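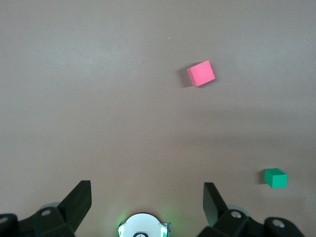
R. Plusitz, recording secretary

Skoltness Playroom Group, June meeting, 7:15 p.m.

Minutes of the last meeting approved with one correction to the supply list.

Blocks: Agreed to keep the pink and green blocks for the sorting table. Members asked for more colors. Saber quoted 346 for a mixed set; Drokgate's price to follow.

Tabletops: Plain surface liked, no cloth needed. Wipe down after each session.

Storage: 19 bins labeled, 13 still to do.

Adjourned 8:05 p.m.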